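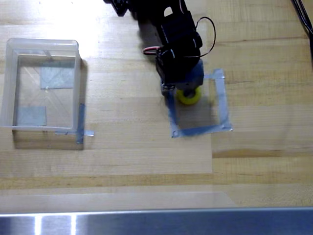 Rosora Arm Build: Frequently Asked Questions
Prindport Shared Workshop

Who may take part in the build?
Any Prindport member who has completed the bench safety session may take part. No experience with robotics is required.

What does the kit cost?
The Hokitz kit costs $200 and includes the servos, the controller board and all fasteners. Printed parts may be made on the workshop printers at the usual material rate.

How long does assembly take?
Most members need roughly 12 hours, spread over several visits. Unfinished arms may be stored on the Sadowski shelves and must be labeled with the member's name.

What is the first task?
The arm picks up a ring from inside a taped square and places it in a clear bin. Builders record 200 attempts before changing any settings.

May the tape or the bin be moved?
No. The blue tape marks positions shared by all builders. Please report loose corners to the front desk.

Are spare cables and connectors available?
Small parts are kept in the drawers by the entrance. Please sign for each item taken.

May an arm be left running unattended?
No. The power supply must be switched off whenever the builder leaves the bench.

When does the next group begin?
The next group begins in March. Each bench is limited to 2 members.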